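# Zovgate Tristis Block-Heel Sandal: Six Weeks of Wearing Them to Things

Every fall the same shoe comes back. Two thin straps, a block heel, a buckle the size of a lentil, and a product page that says you can dance in it all night. I have owned five versions of this shoe from five labels and danced all night in none of them. The Tristis is Zovgate's try at it, and at $222 it costs more than I like to pay for something that is mostly air.

I bought mine at full price, in the pewter metallic, a regular 8. Zovgate didn't send them and doesn't know I exist.

## What the page promises

The listing calls the Tristis a "red carpet staple," which is a strange thing to say about a shoe that came out in April. It promises a cushioned footbed, a "barely there" ankle strap, and a finish that "photographs like liquid." It has a 4-star average from 1348 reviews, and I read more of those than I should have. A lot of them were written the day the box arrived. "Haven't worn them yet but obsessed!!" is a nice thing to feel, and no help at all to a person deciding where to put $222.

The 3-star reviews were the useful ones. They kept bringing up the ankle strap. I'll get to it.

## Fit

The length is true. The width is not. I have an ordinary foot and my little toe was over the edge of the sole within a few minutes, every time, in both shoes. Zovgate sells a wide version, but only in black, and the wide costs the same, so I don't see why the metallic people have to suffer.

The arch is decent. The "cushioned footbed" is a thin pad under the ball of the foot that had gone flat by the third wearing. I pressed it with my thumb to be sure. There's some give left in the heel, where I didn't need it.

The straps sit well once they have warmed up a little. The toe strap is set at an angle, a touch higher on the inside, and it really does make the foot look longer. I'll give them that one. It also means the outer edge of the strap rubs in a spot where I've never had a blister before. A strip of tape took care of it.
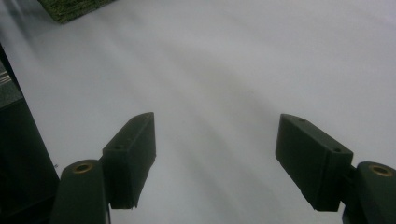

*Dark green grippers, open, on a white surface.*

## The ankle strap

So, the strap. It has 6 holes, punched close together, and I use the very last one. My ankles aren't unusual. If yours are narrower than mine you will be at the shoe repair place asking for a seventh hole, and if you pay someone to do it you should think of the shoe as costing more than it says.

The buckle is tiny and stiff. With short nails it took me two tries per foot. With a fresh manicure I gave up and asked a friend to do it, in a parking garage, in a floor-length dress. For a shoe sold to people who are dressing for events, that seems like the first thing somebody would have tested.

Also, the loose end of the strap doesn't stay in its little loop. By dessert it's sticking out sideways. In every photo from the first wedding I look like I have a tag hanging off my leg.

## Where I wore them

**A wedding, indoors, carpet and a wood dance floor.** Four hours. Fine for the first two. I sat out the last half hour of dancing and was glad of the long hem.

**A fundraiser dinner with a step-and-repeat wall.** The best they've done. I stood, I posed, I sat down. I wore them with a plain black column dress and the pewter picked up the clasp on my bag without any effort from me. If your evening is mostly sitting, ignore half of this review.

**A second wedding, outdoors.** The block heel is narrower at the bottom than it looks online and it sank into the grass. Not as badly as a stiletto would, but enough that I walked like I was on a boat.

**A birthday at a restaurant, with cropped pants.** I wanted to know if they'd work dressed down. They look like shoes from another outfit.

## The finish

"Photographs like liquid" is nearly true. With flash they look wonderful, much better than they do in a hotel bathroom mirror. In daylight the metallic is grayer and a little flat, closer to a nickel than to the bright silver on the listing. I don't mind the gray. I do mind that the listing shows only the flash version.

There's a scuff on the inside of the left heel where the color has come off and a beige layer shows through. I don't remember hitting anything. The right one has a crease across the toe strap that has started to look pale. I've had drugstore flip-flops that aged better over six weeks, and those weren't kept in a dust bag.

## Compared with the other ones

I still have two rivals in the closet.

The **Watkins** strappy sandal is the comfortable one. Wider sole, thicker pad, a buckle you can close by yourself. It also looks comfortable, if you know what I mean, and under a formal dress it reads a bit like office shoes. I wear it more often than anything else here.

The **Ukent** is the pretty one, and it costs $300. The leather is softer and the color hasn't moved in two years of occasional use. It hurts, too. I'd call it even with the Tristis for pain, but at least the Ukent still looks new.

That leaves Zovgate somewhere in between, and I'm not sure who wants to be there. You pay a good bit more than you would for an everyday sandal and you don't get the finish of the expensive one.

## Returns

Worth knowing before you click: Zovgate takes returns only if the soles are unmarked, and the soles mark on carpet. Try them on over a towel. The return label comes out of your refund as well, and you won't find that on the product page. I found it in the confirmation email, under the washing instructions for a garment I hadn't bought.

## Should you get them?

At full price, no. On sale, in the wide black, for somebody who has one seated event coming up and likes the angled toe strap, maybe. Take tape.

I'm keeping mine because I can't return them. I've moved them to the back of the shelf, and the Watkins pair is going to the next wedding.

**Rating:** 2.5 out of 5

*Posted December 2, 2023. Size 8, regular width, pewter.*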